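Biltus 488 Property Locker

Secure storage for the personal property of people held in county jails, intake centers and courthouse holding areas. The Biltus 488 is supplied as a bank of 20 compartments, fully assembled, with a separate lock on each door. 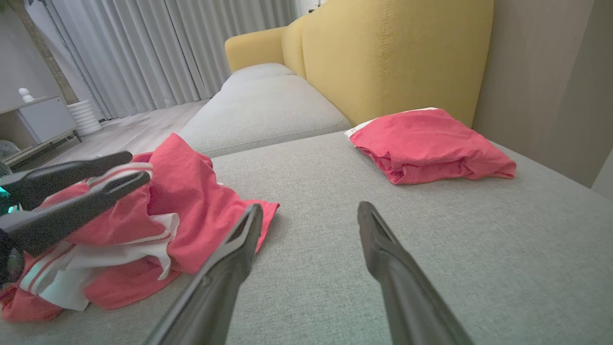 Provcombe Supply | Custody Equipment Section

Each compartment accepts one sealed property bag and a pair of adult shoes. Doors are numbered at the factory, and the numbering can continue from an existing bank on request. The locker body is welded steel with a powder-coated finish in light gray or dark blue. All edges that staff may touch are rolled, and the top is sloped so that nothing can be left on it.

Two lock types are offered. The standard model uses a keyed cam lock with a master key held by the shift supervisor. The Krishnan model uses an electronic lock that records each opening by staff number and keeps the last 1000 entries for every door. Records may be exported for an inspection or in response to a property claim. 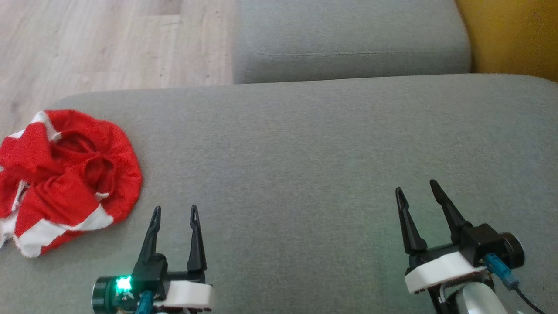

The electronic lock runs on building power, with a battery that keeps the doors working during an outage. If the battery is also drained, the supervisor may open any door with the override key – this opening is recorded once power returns.

Specifications
Bank height: 1080 mm
Depth: 488 mm
Compartments per bank: 20
Mounting: floor or wall, anchor kit included
Lock: keyed cam or Krishnan electronic

Banks may be stacked two high where the wall has been approved for the load. Stacked banks must be anchored to both the floor and the wall.

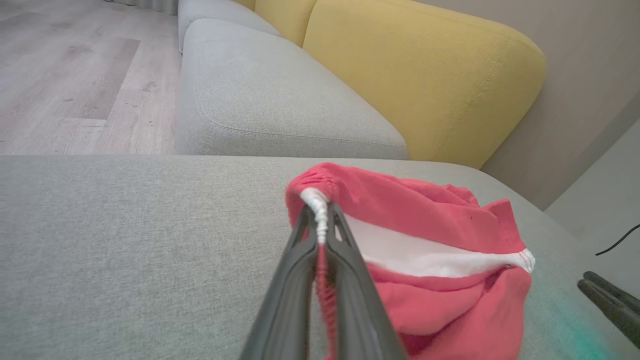
Pink-red garment with gathered waistband

Accessories
Brita clear-front door set
Replacement number plates
Property bags, sealed, carton of 1000
Sloped base for wet-cleaned floors

Ordering

Orders are accepted from public agencies and their approved contractors. A purchase order number and a delivery contact are required. Sites with restricted vehicle access should state this when ordering, as gate clearance must be arranged before dispatch. Keys and override codes are shipped separately to a named officer.

Prices on this page are valid from 11/10/2026.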